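The Trial Period

The Lindqvist came with a 30-day trial and a practice house. The practice house was the part I liked. Before the machine set one wheel in my hallway, it would spend its first days in a rendered copy of somebody's home, learning what to pick up and what to leave alone, and I could look in on it whenever I wanted, like a parent at the window of a swimming class.

I had ordered it in November, after the second glass of wine and the fifth page of reviews. One reviewer in Iddale gave it 5 stars and said it had changed her marriage. She did not say in which direction.

The first evening I logged in with a sandwich. The practice house was nicer than mine. It had a garden you could see and no mail on anything. I had been asked to choose a view, and the choices were called Calm, Busy and Parunance. I picked Parunance, on the theory that a word I didn't know must cost more.

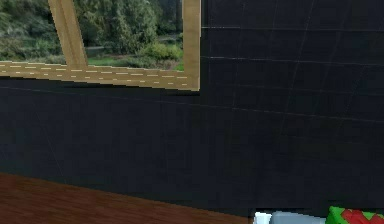 The garden side, first evening. The trees are better kept than mine.

I watched for as long as the sandwich lasted. Then I wrote to the company and asked whether the student could be moved along to something practical, such as garbage. They wrote back within the hour. Garbage was in the Fledano package, which was extra. I paid for Fledano. I have paid more for less, and some of it is still in the garage.

Garbage began the next morning at 8. I took my coffee to the screen and sat up straight, which I had not done for my own graduation. There was a tied white bag on the floor, full and lumpy, with its knot pointing left. The machine was right there beside it. I have stood over a bag like that myself, in my socks, waiting for somebody else in the house to develop a sense of duty – and I live alone. 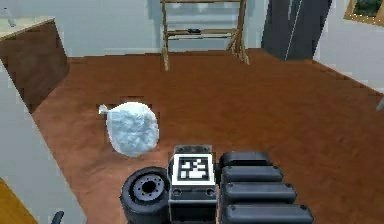

Does the trial cover mistakes made in the practice house?
Mistakes made there cost nothing and don't count against the trial, which starts when the machine is first switched on in your home.

I read that on the help page twice, the second time out loud. It struck me as a generous arrangement. I would have liked one for my twenties.

By the end of the week I had stopped pretending I was supervising. I ate dinner with the practice house open beside my plate. I began taking my own garbage out on time, partly from shame and partly so that we would have something in common. I wiped down the counter. I found a floor under the mail.

On the last day of practice the company sent a form. Was I satisfied with the student's progress? Did I wish to proceed to delivery? There were 2 boxes, and beneath them a line in smaller type saying that customers who were not ready could keep the practice house alone, for a monthly fee.

I looked over at my kitchen, which was clean. I looked at the garden with its blurry, expensive trees. Then I checked the second box and went to see what there was for dinner.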